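Sorting robots give Adevton's packing staff a gentler working day
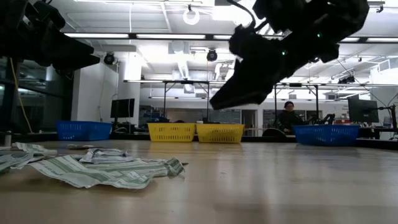 March 14, 2025 – Adevton, the family-run textile returns firm, is very pleased to share news of its work with robot maker Kurian, which has been teaching pairs of robot arms to pick up soft, crumpled items and sort them into baskets, a job our people have always done by hand and, it must be said, with a good deal of bending and reaching.

The first 4 sorting stations will go into our Liveck site later this spring, and between them they are expected to handle 2000 items a shift. Every one of the 5 colleagues now on the sorting line is staying with us. They will move over to checking, mending and looking after the stations themselves, and each has been offered paid training with Kurian's engineers, who have been wonderfully patient with all our questions!

"I sorted returns myself when I started here, and by Thursday my shoulders knew all about it," said Yamuna Acharya, head of operations at Adevton. "What I want is for people to go home with a bit of energy left, and to spend their day on the mending, which they're ever so good at and never get enough time for."

Staff from Liveck have had a say in the layout from the start, including the height of the tables and where the baskets go.

For more information, please contact the Adevton press office.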